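Nallgate Workshop News
25 June 2025

Teaching the arm to pack lunch
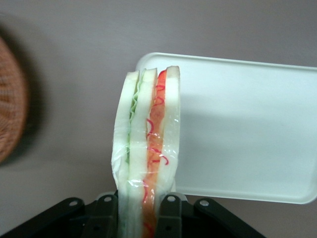

Wrapped sandwich in the gripper, seen from the wrist camera.

Quick update from the bench, because three of you asked and I keep saying "next issue."

The lunch task is on. Sandwich, tray, basket. The arm picks up a wrapped sandwich and sets it down where it's told, and it learns to do that from us doing it first, over and over, with the hand controller. No one writes out the motion. You drive, it records, you do it again.

Count so far: 687 demos saved. Faustine Marchal did the bulk of those in May, before she went off to Murnine for the summer. Hugo Lebrun and Baptiste Besson have been splitting the shifts since then. 41 got thrown out last week, mostly my fault, I had the wrist camera logging at the wrong rate and didnt notice until the afternoon. Sorry Hugo.

Why a sandwich. We did blocks all winter and everyone was sick of blocks. Blocks are also too easy to get right by accident. A sandwich in plastic wrap is slippery, the wrap shines and throws little highlights at the camera, and the shape isn't a clean box. Grab it too far over and you're holding wrap. Squeeze hard and, well, you know what a squeezed sandwich looks like.

Things we've learned from driving it:

Slow down before you close the fingers. Everybody rushes this. If the person rushes, the arm learns to rush.

Get one finger on each side of the bread, outside slices, down low. Corentin Huet likes coming in from higher up and his demos look lovely but they tip more often on the way to the tray. We kept a few of his in. Not many.

Don't fix a bad grasp halfway across the table. Put it down, back off, start the grasp again, and keep recording. Those recoveries are worth a lot. First month we stopped and deleted every time something slipped, and then the trained arm had no idea what to do when it missed. It just closed on air and carried the air over to the tray. Very carefully.

Vary your starts. Move the tray. Move the basket. Turn the sandwich. Hugo had a whole session where the tray never moved an inch and the arm got very good at that one spot on the table.

Watch the wrist view while you drive, not just the table. That's the view the arm gets. If you can see the thing directly but the camera can't, you're teaching it something it has no way of copying. Took me a while to get used to this, the sandwich blocks a good part of your own view once it's up between the fingers.

By-hand teaching, where you hold the arm and push it through the motion: we tried it for 7 sessions. Good for big sweeping moves, nice for visitors too. Less good for us – your own hands and sleeves keep wandering into the picture, and the gripper still has to be worked with a button so you end up needing three hands. We're staying with the controller for this task. Évan Tanguy wants to go back to by-hand for the drawer task in the fall and he's probably right about that one.

Results, such as they are. Last Thursday's test was 32 tries with the tray in places it hadn't been before. Better than the run in May, still not where I'd want it. Most of the misses were on the release. It lets go a bit high. Looking back at the demos, so do we! So the next batch is all about the set-down, please lower it till it touches, then open, then wait a beat before you pull away. I've put a note on the controller.

Driving slots. We need more people, and especially people who haven't done it before, since we're all starting to drive the same way. A slot is an hour, two people, one drives and one resets the table. Swap at the half. You don't need any background, if you've played a video game you'll be fine in ten minutes. Sign up on the sheet by the door of the Dellgate room or just email Baptiste.

If you're resetting: tray goes down first, then basket, then sandwich last. Say "clear" out loud and get your hands off the table before the driver moves. Every time, even when its the fiftieth time.

Also the small controller is missing its charging cable again. If it went home in your bag, no questions asked, just bring it back.

Next issue: the drawer, and Évan's write-up on the new finger pads if he gets it to me on time.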